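4.3 Gravar exemplos com tecidos

Esta secção explica como recolher demonstrações com a garra manual Prantl para a tarefa «pegar e dobrar pano». Leia primeiro a secção 4.2 (calibração da abertura).

Preparação

1. Limpe a mesa e deixe livre a zona central. Objetos pequenos podem ficar nos cantos, desde que não toquem no pano.
2. Abra o programa Jaltlow e crie uma sessão nova. O nome da tarefa deve ser igual em todas as sessões, sem acentos.
3. Coloque o pano amarrotado sobre a mesa. Não o estique com a mão.
4. Abra e feche a garra três vezes. O valor no ecrã deve voltar a zero em cada fecho.

Nota: para o primeiro treino são necessários 700 exemplos válidos. Recomendamos gravar 900, pois uma parte é sempre rejeitada na revisão.

Gravação

5. Carregue em «Iniciar» e espere o sinal sonoro.
6. Aproxime a garra devagar, com as pontas abertas. Escolha uma prega levantada e ponha uma ponta de cada lado dela.
7. Desça até as pontas ficarem perto da base da prega. Não empurre o pano contra a mesa.
8. Feche a garra, levante o pano e faça a dobra pedida no ecrã.
9. Abra a garra, afaste-a e carregue em «Terminar».
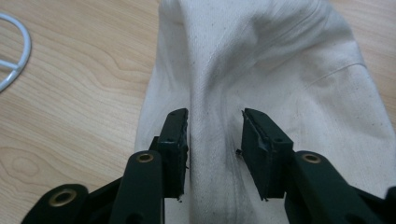 Figura 4-6. Passo 6: pontas abertas, uma de cada lado da prega.

Cuidado: não ponha os dedos entre os braços da garra durante o fecho. Verifique também o revestimento interior das pontas — se as bordas estiverem muito gastas, substitua o par completo.

10. Mude a forma do pano antes do exemplo seguinte. Panos com manchas podem ser usados; registe-os com a etiqueta «sujo».
11. No fim, envie a sessão para o servidor Estalgate e confirme que o número de exemplos é o mesmo nos dois lados.

Se o envio parar com o erro 284, veja a secção 7.1.

Revisão do texto: Noeline McPhee, 24 de novembro de 2023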